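How to Practice Interrupted Stitches on a Suture Pad

These notes cover the simple interrupted stitch on a skin-like practice surface. They are for bench practice only. Closing a real wound is a job for trained clinical staff.

What you need

A suture pad with a soft top layer. We use the Murín pad, but any pad that holds a stitch without tearing will do.
A needle holder and toothed forceps.
Suture scissors.
Practice thread with the needle attached, size 3-0 if you have a choice. Dark thread is easier to see against a pink pad.
A mat with some grip, so the pad stays put.

Setting up

Put the pad at elbow height and turn it so the incision runs at a slight slant to you. Most people find this easier on the wrist than a line running straight up and down. If your pad has two incisions side by side, finish one before starting the other.

Check the light before you start. A lamp pointed straight down puts a white glare on the pad and hides the edge of the cut. Move it to one side and lower it until the shine is off the part you are working on.

Placing the stitch

Grip the needle two-thirds of the way back from the point. Go in at a right angle to the surface, a short distance from the edge, and turn your wrist so the needle follows its own curve. Come out in the middle of the cut, take hold again, and go through the far side at the same depth.

Pull the thread through until a short tail is left. Lay the long end over the needle holder, wrap it 2 times, pick up the tail and draw the knot down flat. Add two single throws, changing direction each time.

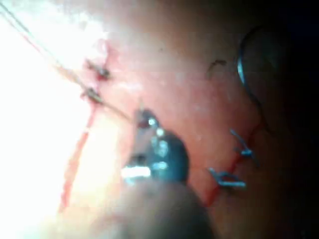
Page last changed: February, by the Tirketti skills pages

Two dark knots lie across the left incision, with the line fading to a faint pink trace below them and then opening into a wider red strip. A puckered edge on a practice line usually means the thread was pulled too hard. The knot only has to bring the edges together – if the pad bunches up, cut the stitch and place it again.

Keep track of the long thread as you work. It should run clear of the instrument tip before you tighten anything. A loop caught under the jaw will drag the last knot out of place.

Spacing and trimming

Leave the same gap between stitches as the full width of one stitch. Set each knot to one side of the incision, all on the same side. Trim the ends short but leave enough to grip with forceps for removal.

Practice time

Work for 30 minutes, then stop. Hands get tired and the spacing starts to drift. Take the stitches out at the end of the session and wipe the pad with a damp cloth – no alcohol, it dries out the top layer.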